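The Slatted Produce Display from Dranon
Wood, freestanding, tilted crates. $690 per unit, $149 for each extra crate.

I've sold shop fixtures long enough to have strong feelings about produce displays, and most of those feelings are about splinters. So when we started making our own at Dranon I wanted one that you could load up in a hurry at six in the morning with your sleeves rolled down and not snag a thing. It took a few tries! The one we sell now is light wood, sanded on every edge you're likely to grab, with a tall back and crates that lean toward the customer.
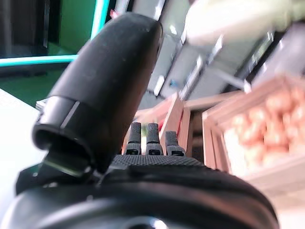 Small fruit is the hard test for any crate, and it's the first thing I ask people about when they call. Potatoes will sit anywhere you put them. Soft fruit wants a shallow heap and a side that lets some air through, and you want a rim low enough that a kid can see what's in there. With something like the rounded pinkish-orange stuff heaped behind those slats, which looks like fruit, the pale wood really lets the color come forward — I tried a dark walnut stain once and everything in it looked like it had been there since March. If you're stocking peaches or apricots, put a folded cloth or a sheet of paper liner on the slats first. We don't include liners. Any florist's paper will do.

Sizes and such. Each unit is 37 inches wide, and you can stand as many side by side as your wall allows. The back frame has a rail along the top for price cards (the cards slide in from the end, and yes, they do get stuck when it's humid, a bit of candle wax fixes that). Crates lift straight out for washing. Warm water, a drop of dish soap, stand them on end overnight. Please don't put them through a commercial dishwasher. I've had three people try it and all three wrote to me about warping.

The tilt is fixed on the standard unit. I get asked for an adjustable one maybe twice a month and I keep saying no, because the hinged version we built rattled every time somebody took a carrot.

What goes where is up to you, of course, but I like the heavy stuff low and the showy stuff at eye level. Pumpkins are heavy AND showy, so they break my rule, and I let them. A few mixed ones, orange and striped green, do more for a fall display than any sign I've ever printed. Carrots with the tops left on look great next to them. Long things such as napa cabbage are a little awkward in any tilted crate, so lay them crosswise, with the leafy ends all facing the same way.
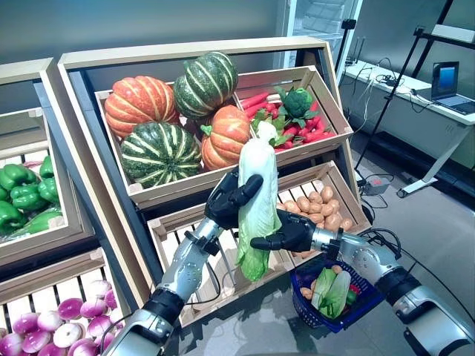 Sarmiento wrote in to ask whether the upper crate would hold a full load of squash through a whole season, and added that the Volline rack they'd had before "bowed in the middle like an old mattress." Fair question. There's a cross brace under each crate on ours, screwed and glued, and I've kept a full load of butternut on the one in my own garage since last fall with no sag I can measure. If yours bows, send me a picture and I'll send you a crate.

Assembly takes two people and a regular screwdriver. The sides go on first, then the back, then the crates drop in. The instructions tell you to do the back first. Ignore that, we're reprinting them.

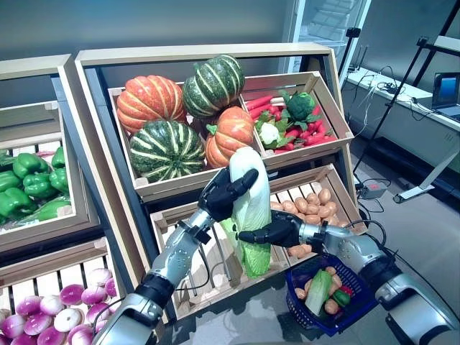
Once it's up, check that it's level before you load it. Old shop floors are never flat, and a unit that rocks a little when it's empty will rock a lot with a hundred pounds of potatoes aboard. Felt pads are in the bag with the screws. The wood comes with a clear Mastum oil finish, and I'd give it another thin coat once a year, more often if you mist your greens.

Shipping is flat-packed, usually within two weeks. A two-unit set with no extra crates is $1274. Baskets and produce not included.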